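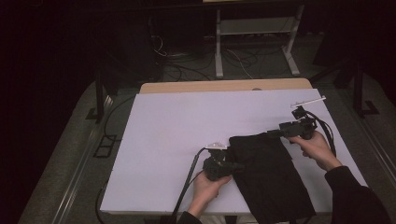

Laundry folders wanted, Skultdale

Posted Apr 9, 2020

Schmieder is looking for people to fold clothes at a table, by hand and for pay, for a study of how a dark garment gets from a heap to a tidy stack. If that sounds like money for nothing, read the rest before you apply. Several people did not last time, and they left before lunch.

What the work is

You stand at a table with a white board on it. A garment is put down in front of you, often black, often crumpled. You flatten it, find the edges, fold it, and put it to one side. Then you get the next one. A session lasts 70 minutes and you do 2 sessions in a visit, with a proper break in between.

We have read a good many folding guides while planning this study and I don't believe most of them. They show a pale, freshly ironed T-shirt being folded in three moves. Few people have a drawer full of those. What most of us have is a black top where you can't tell the front from the back, with a hem that has slid off the front of the table while you were busy with a sleeve. We want to know what people do then.

You will not be taught a method. The last round, in December, used one called Mimix, a fold in quarters with a final roll. It was meant to suit everything. It did not suit hoods, anything with a zip, or anyone who was left-handed, and we have dropped it. If you already fold in some way your family finds annoying, carry on doing it.

Who we want

Adults who do their own washing, or somebody else's. You need to be able to stand for the length of a session and to see dark cloth on a white surface without strain. Left-handed people are very welcome. Shop experience is fine, but please say so on the form, as we can only use a few people with it.

We don't need "passionate" folders. I have yet to meet one. Patience is more useful, and so is telling us when a task is daft.

What you get

The fee is 1356 kroner for each completed visit, paid by bank transfer. If you stop after the first session you get half. Travel is not covered, and I would rather say that now than have you ask at the door. Tea and coffee are free — the coffee is poor.

We have 3000 garments to get through, so there is room for repeat visits. Please don't count on it as steady income. Studies like this one have a habit of finishing early or being put off, and we can't promise dates beyond the ones we confirm in writing.

Where and how

The sessions are in the Durero building in Skultdale, in a carpeted room on the ground floor. Wear flat shoes and sleeves you can push up. Leave rings and bracelets at home, as they snag on knitwear.

To apply, write to Masaru Oshima at Schmieder. Give your name, which hand you use, the times you can manage, and a line or two on the garment you most dislike folding. Fitted sheets don't count. We know about fitted sheets.

No CV, please. Replies go out within a fortnight, including to people we can't take.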